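Toy and play table check, May 2022
Zerkness Playroom, back room

Okay, I've done the whole lot this time, including the shelf everyone skips. Same list as before, with my comments under each bit so you can see what I was fussing over.

1. Floor and walkways: OK
Clear from the door to the sink. The foam mat is curling at one corner again, so I've taped it down for now. Please don't stack chairs on it!

2. Shelving: OK, with a note
Both units are still fixed to the wall and I gave them a proper tug. The heavy Sturine tubs had crept up to the top shelf, so I've moved them back to the bottom. They weigh a ton when they're full.

3. Plug covers: FIX
2 missing by the window. I've put a bookcase in front for the time being, but new ones are needed before we open in June.

4. Dress-ups: OK
Cut one long ribbon off a cape. Everything else is fine (a bit whiffy, so it's all gone in the wash).

5. Small parts: FIX
Ran everything through the choke tester. The Tan farm set failed on three fence pieces and I've binned those. Anything that fits in the tube goes out, even if it's somebody's favourite, sorry.

6. Coloured shape blocks: OK
My favourite job, I'll admit. I spread them out on a board so I can turn each one over and run a thumb along the edges. I'm looking for tears, flaking colour, and any star points that have gone sharp or started to chip. Cylinders get stood up to see if they rock.
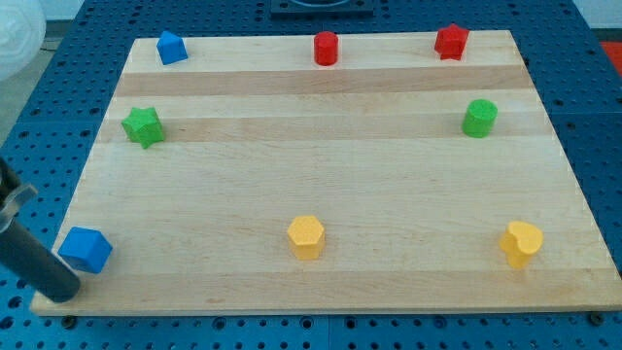

No rockers in this lot and nothing caught on my thumb. I wiped them over with the Plirix spray at the weak mix and left them out to air before they went back in the tub. If you're doing this one after me, please don't soak them, a quick wipe is plenty.

7. Boards and table tops: OK
Checked the edges and corners for rough spots, since that's where little hands grab. One of the trays in the craft corner has a raised bit along the side, so I sanded it and put it back.

8. Paperwork: NOT DONE
I couldn't find the cleaning log anywhere. If it's in your bag, could you drop it back in the blue folder? I've started a fresh page in the meantime and will copy this lot over when the old one shows up.

Still to buy: plug covers, mat tape, another bottle of Plirix.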